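How a Phone Battery Stores Power

A phone needs electricity to run its screen, its speaker and its radio. The electricity comes from a battery, a flat packet behind the screen. Most phones use a type called lithium-ion.

A battery has two sides. Between them is a liquid or gel. When you charge the phone, tiny particles called ions move from one side to the other. When you use the phone, they move back – and this movement makes electricity flow through the circuits.

Battery size is measured in milliamp hours, written mAh. A battery of 1000 mAh can supply 200 milliamps for five hours. A bright screen draws more current, so the battery empties sooner.

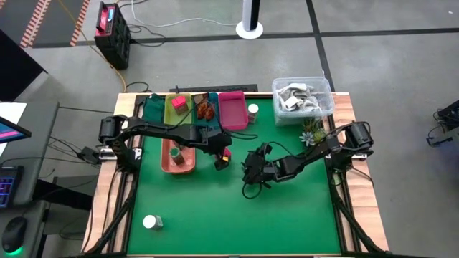
Batteries also wear out. Each full charge is called a cycle, and after many cycles the battery holds less than it did when new. Heat speeds this up. A phone left in a parked car in July can get too hot to charge, and it may show a warning until it cools.

Never bend or open a battery. If one looks swollen, stop using the phone and tell an adult.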